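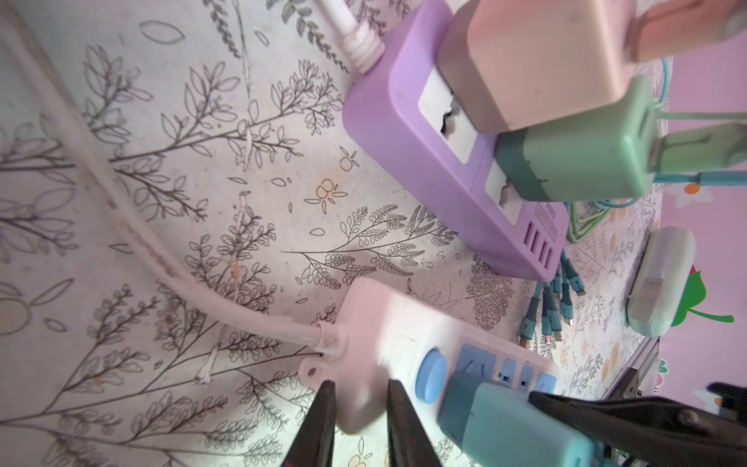 Workshop Tips: Robot Club and Classroom

Cable and charger tricks for a student robot arm project

Our club picked charger sorting for this year's arm project, and I have learned more about cords since June than in my whole life before it! The job sounds small: pick up a power adapter, plug it in or pull it out, put the cable somewhere sensible. Then you try it with two fingers and a wrist camera and you start to respect your own hands a great deal.

These are the tips we keep repeating to new students. Most of them work just as well at home with a messy desk and no robot at all.

Before anything else, the safety rule. Every power strip on our practice table is dead. The wall end stays unplugged and sits in a lidded tub across the room where everyone can see it. Metal gripper fingers, metal prongs and a student who is excited to try one more run do not belong near live outlets. If you take one thing from this page, take that one.

Setting up the strips

Use strips in strong, different colors. We started with two white ones and the students spent half of each session asking which one the camera was looking at. With a purple strip and a pink strip on the same table you can say "purple, lower socket" and everybody moves on. Same goes for the blocks: mint, peach and teal are easy to call out across a noisy room.

Hold the strips down. A gripper pulling on a tight plug will happily drag the whole strip along with it. If yours has a mounting tab with a screw hole, use it. If you can't put a screw in the table, removable mounting strips or a big dab of poster putty will get you through an afternoon.

Leave a gap between big blocks. Where you have a choice of sockets, put the widest charger at the end and give it room. Our fingers need space on both sides of a block, and so do yours when you're reaching behind a couch.

Run the strip at an angle now and then. Students tend to line everything up square to the table, the program gets good at square, and then somebody bumps the strip and it all falls apart. We change the angle every few runs and write it on the log sheet.

Taming the cords

Coil loosely, about the width of your palm, and lay the coil flat. Tight little coils spring open the second you let go. A soft hook-and-loop tie in the middle is plenty.

Keep the small metal ends all facing one way. I know, it's fussy! But a bundle with tips poking out in every direction snags on everything, including the other cables in the bundle, and it is much harder for a beginner's program to find a single end to grab.

Pull by the block and never by the cord. We tell the students this on the first day and the arm has to be told too. Our first grab routine went for the cable every time, as it was the longest thing on the table.

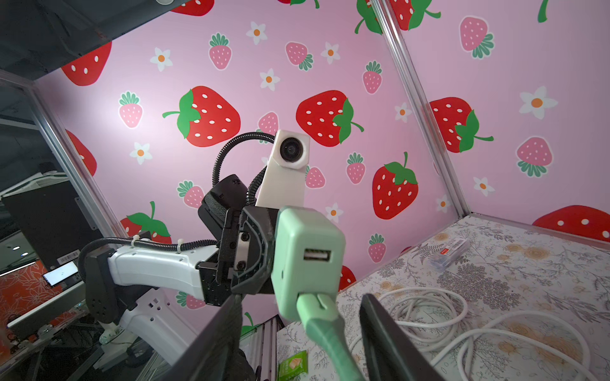
Grip practice is where the students really light up, and we give it a whole session of its own. Start with a plain block and work on getting the fingers on opposite sides before you worry about lifting. Close slowly. Stop when the block stops shifting, then add a hair more and write down the setting. Once that goes well, hold the adapter upright with its cable hanging down, like the mint-green one between the fingers, and practice small tilts. A cable adds a surprising amount of tug, and a thick molded plug adds more. Try the same move with a bare block and then with a cabled one — the students can usually tell you what changed before you ask.

A few more grip notes from our binder:

Wipe the fingers at the start of each session. A barely damp cloth, then a dry one. Hand lotion and snack dust make the smooth blocks slide.

If a block keeps twisting, move the grip point closer to the middle before you squeeze harder. We cracked one case by squeezing harder.

Round-cornered blocks are tougher than square ones. Save them for the second week.

Cables on the arm itself

Give each joint slack. Bend the arm by hand as far as it goes, with the power off, and look at the cable at the worst point. Small cable ties along the straight sections are great, but leave a generous loop at the wrist. Trim the tails flush too, or they will scratch somebody.

Check the ties every couple of sessions. Ours creep.

The practice log

We ran 200 tries on our first team challenge, which we named Tralari, and got 86 clean pickups. The second challenge, Jinditz, uses two arms with a handoff in the middle, and 28 clean handoffs felt like winning the lottery. By the end of the season the log had 2,632 lines in it, all in pencil, and I would not trade that notebook for anything.

Write the misses down in words, too. "Slid left," "cord caught," "closed too early." A plain number won't help you next week, and those three notes gave us most of our fixes.

Putting it all away

One zip bag per color, cable and block together. Arms parked low, power off, tub with the wall ends back on the shelf. Allow fifteen minutes for it, twenty if there were snacks.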